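4.3 Fitting the push rod and checking its height

Do this after any change of rod, collar or board, and at the March service.

CAUTION: Press the stop button and wait for the arm to come to rest before putting your hands near the collar.

1. Bolt the wooden board to the perforated table. Tighten both front bolts by hand first, then with the key.

2. Wipe the bottom end of the black rod and the inside of the collar with a dry cloth.

3. Slide the rod up into the clamp collar until it stops. Turn the collar so the tab points away from the arm's side fitting.

4. Tighten the collar screw. Pull down on the rod. If it moves, replace the collar (part 386).

5. Release the stop button and jog the arm to the board at low speed.

6. Lower the rod until a 5 mm gauge just slides between the flat end and the wood. Save this height as BOARD.

Note: The rod must never touch the board while moving sideways. It marks the wood and can loosen the collar.

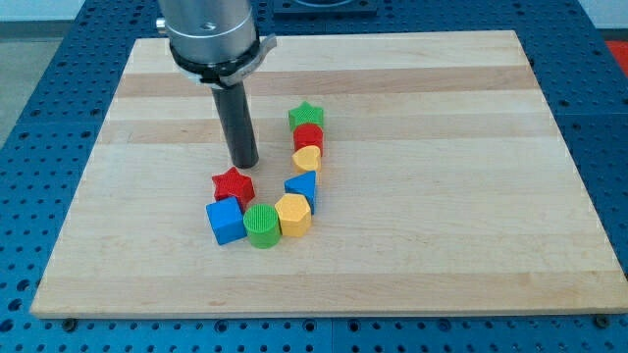

7. Set out the blocks and run the Trenurow push test. Stay outside the table area while it runs.

8. If a block tips over, lower the saved height by 1 mm and repeat from step 7. Do not go below 3 mm.

9. Write the final height in the cell log. Check the collar again after 50 runs.

Spare rods and collars are ordered from Sadico.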